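Feb 22, 2026 - travel kit layout, continued

Picked up where Siv left off with the green case. Her notes say the tubes kept ending up at the bottom under everything else, so today was only about what goes where and in what order. Worked at the round-edged table because the long bench still has the Lunde samples on it.

Started with the case open and the lid folded all the way back. With the lid half up it drops onto your hand when you reach for the band. Tubes first, then the flat items, then whatever is left over. Tried the white tube cap down and cap up before it went in. Cap down is easier to pick up again, the crimp gives you something to aim for.
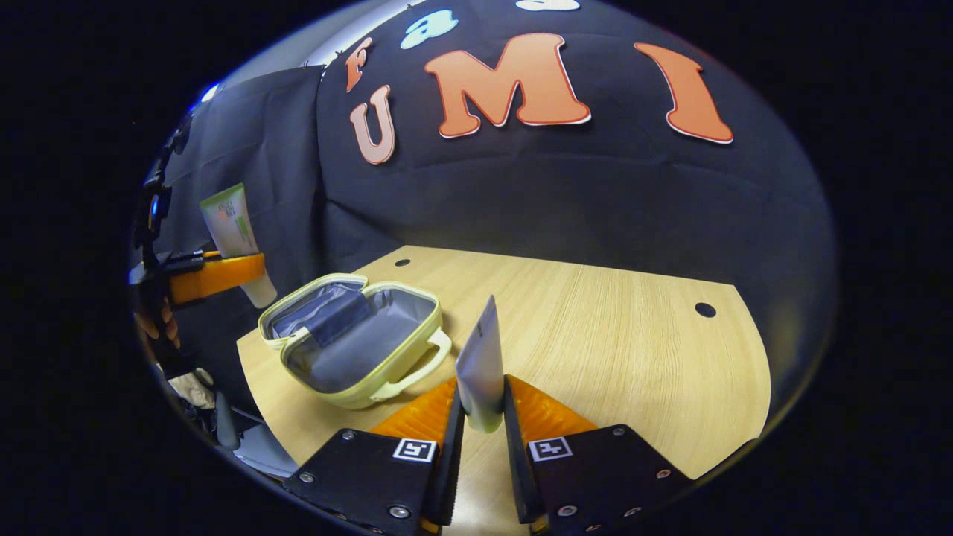 White squeeze tube, cap down, next to the open case. Grey lining, darker band across the inside.

The band holds a slim tube well enough. Two side by side is tight, and the second one pushes the first toward the rim. Ragnvald thinks a wider band would fix it. I would sooner try a second band lower down, but that means unpicking the lining and I don't want to do that on the only pale green one we have.

Zipper closes with 5 items in. With six it catches at the corner by the handle - same corner as on the Closgate case in August.

To do:
Ask Maribel if Wilex can send the case in the next size up.
Weigh it packed. Scale was in use.
Joar wants the packing order written out on one sheet. Draft is in the blue folder, missing the flat items.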